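Minutes of the maintenance meeting, hand-held gripper and plate cell
Cleltwood workshop, 6th September
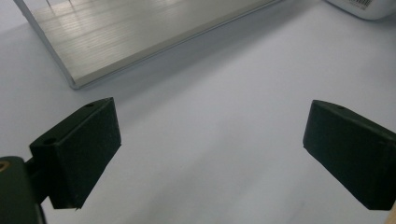 1. Opening and previous minutes

The meeting was opened at the bench. The minutes of the May meeting were read and accepted with one correction. Under item 4 it was written that the finger pads are to be changed "every month". It should say "every 2,000 grips or when worn, whichever comes first". The correction was entered in the workshop copy.

The action from May about the missing page of the cell log is closed. The page was found inside the back cover of the old log and is now put back in its place.

2. Condition of the finger pads

The fingers were looked at in the open position, over the white table. The pads are the dark matte type which we use since spring. There is a small pale scuff on the bottom rim of the left finger. It was discussed if this scuff is a reason to change the pad now. Two opinions were given.

The first opinion was that the scuff is on the rim and does not touch the plate during a normal grip, so the pad can stay. The second opinion was that a mark on the bottom rim means the fingers are brought too low on the approach, and the pad will become damaged sooner or later.

It was agreed to keep the left pad for the present. The rim is to be checked at the start of each shift with a fingertip, and the result is to be written in the log, also when there is nothing to report. If the mark becomes longer, or if an edge can be felt, both pads are changed together. One new pad with one old pad is not permitted, as we had this in May and the plate turned a little in the grip.

3. Screws and inserts

The question was raised again whether the brass insert in the gripper body should be cleaned with spirit before the screw goes in. The meeting decided yes, with a dry swab after it. No thread glue is to be used on brass inserts until we have a written answer from Esfahani, who supplies the bodies to us. The letter was sent already, but we did not receive an answer.

Screws on the finger brackets are to be tightened by hand with the short key only. The long key gives too much force and it was the cause of one broken bracket last winter. The long key shall be kept in the drawer of the lathe bench and not in the cell tool tray.

Order of work when a finger is removed:

Open the fingers fully and switch off the supply.
Mark the finger left or right on the back with the white pencil.
Loosen the screws half a turn each before taking out any of them.
Take the finger off straight, without turning it on the bracket.
Clean the bracket face and look for dust in the corners.
Put the finger back and tighten the screws in turns.
Close the fingers slowly on the paper strip and pull the strip. It should hold equally over the full pad.

It was asked if the last step can be done with the aluminum plate when no paper strip is near. The answer is no. The plate hides a small gap and the paper does not.

4. Position of the plate

The flat aluminum plate is still used as the practice part. The plate lies directly on the table, and for the check its raised front lip should be the nearest side to the open fingers. There was a long discussion about whether the plate must lie square to the table or may lie at an angle.

The Maker jig from the second cell was proposed as a solution. It holds the plate square every time and would save work. Against this it was said that in real use the plate does not arrive square, and that a gripper which is set only for a square plate will give trouble later. The meeting agreed to make the basic setting with the jig and after this to do 6 grips without it, with the plate turned to a different angle for each grip. All angles are to be noted in simple words, for example "slightly left".

The opening between the fingers stays at the present value. The proposal to reduce it by 2 millimeters was withdrawn.

5. Table surface and lighting

The white table is to be wiped before the check, not after it. Small metal dust from the plate edge goes under the pads and makes scratches, which are then wrongly reported as pad wear.

The light from above is good enough for the fingers. On the brushed surface of the plate it makes bright bands, and some persons find it difficult to see the edge. It was suggested to try a sheet of thin diffuser under the lamp for two weeks. The sheet is already in the store and no purchase is necessary.

Other articles should not stay on the table during the setting of the cell. Containers with barcode labels belong on the shelf, with the label to the front, so the stock can be read without lifting them. This was already agreed once and is repeated here.

6. Spare parts

The store has 35 pads of the present type. This is sufficient until the end of the year if the changing rule in item 1 is followed. The Colatska pads, which were ordered for a test, have arrived, but the holes do not fit to our brackets. They are to be sent back. It was mentioned that a drilled adapter would be possible. The meeting did not support it, because an adapter moves the pad forward and the closing position would have to be set new.

Two spare brackets are to be ordered together with the next order of screws.

7. Actions

Write the rim check into the start-of-shift sheet. Early shift.
Send a second letter to Esfahani about thread glue. Office.
Move the long key to the lathe bench drawer. Done during the meeting.
Bring the Maker jig from the second cell and return it the same day. Late shift.
Fix the diffuser sheet under the lamp and note the date in the log. Late shift.
Return the Colatska pads. Store.
Print the order of work from item 3 in large letters and hang it beside the cell. Office.

8. Any other matter

The white pencil is missing from the tool tray again. A new one will be tied to the tray with a string.

The late shift asked if the log can be kept on the computer. This was left for the next meeting, together with the question of the closing speed, for which there was no time.

The meeting was closed and the cell was given back to the early shift.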